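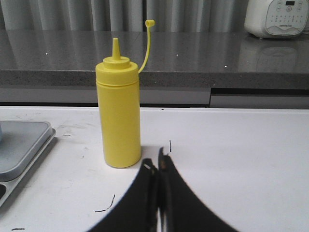
Humaira Bangash wrote in last night to ask whether the Branard audio drama is dead, and could I please just tell her either way. It isn't dead! I've been sitting on this for a week and now I'm allowed to talk.

Star Trek: Branard, the fan-made audio series that went quiet after its third episode back in September, is coming back with a four-part story called "The Long Watch." Fouzia Rind is writing again, and Wanda Dudek has taken over as director. I got to read the first script and I gulped it down in one sitting (there's a turbolift argument in there that had me laughing out loud on the bus).

The big change is the captain. Elton has stepped away to finish school, so the part goes to Honeylyn Samonte, who played the ship's doctor in the first run. The doctor is being written out, and no, I won't say how.

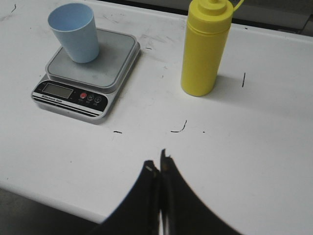 Cup on the kitchen scale.

Money first, then, and it's a small story. The show doesn't do crowdfunding, as it wants to stay well inside the fan film guidelines. The cast works for free and the sound editing happens on a home computer in Marsden. Wanda told me episode one runs 14 minutes right now and she'd like to trim it - Fouzia would not. I'm with Fouzia, but I don't get a vote.

Over on the Trekgate forum the thread already has 73 replies, and people have opinions about the recast. 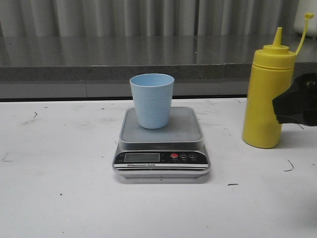
Ghazala Usmani says she'd have preferred a brand-new voice in the center seat, and that it'll take her a couple of episodes to stop hearing the doctor. Fair enough! I felt the same for maybe two pages, and then the captain started giving orders and I forgot all about it.

The old episodes are still up, free, with new transcripts for all three. A teaser is supposed to go up on the forum first, and I'll post the link here as soon as I have it.
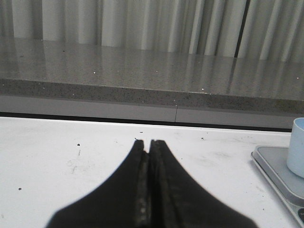
Last updated: February 14, 2023

Fixed the story title, which I had as "The Long Night" this morning. Sorry, Fouzia.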